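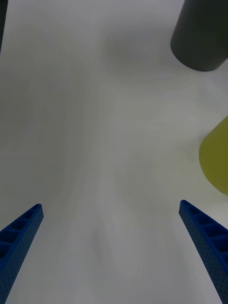 Clearing a table sounds like the easiest chore in the house, and it's the one we keep coming back to with the Telletti soft-grip fingers. Cups, balls, odds and ends: light things that roll or dent when a machine is rough with them. The fingers are blue, with a row of open cells along each one and squared tips, and those cells are what we love about them. They let the finger give a little when it meets a curved side, so it wraps where a stiff jaw would pinch. A pair weighs 90 grams and fits the standard Naden wrist with four screws (included).

So can a machine tidy up yet? Partly! In our December trials at the Estolach workshop we logged 582 pickups of light tableware, and 377 went through with no help from a person. Standing cups went best. Getting a ball out of a cup is much harder — the fingers have to fit inside the rim and still have room to close — and we're still trying different tip shapes for it.

Wiping, stacking and anything with a lid are all on our list. None of them is ready for a busy kitchen, but every month the list of things we have to step in for gets shorter, and that's a lot of fun to watch.
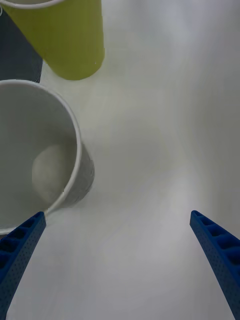 Lærke Zoëga writes that speed matters less to her than being able to leave the room. She'd happily let a machine take all evening over the cups, as long as she didn't have to stand next to it.

Spare fingers are sold in pairs. Rinse in warm water and air dry.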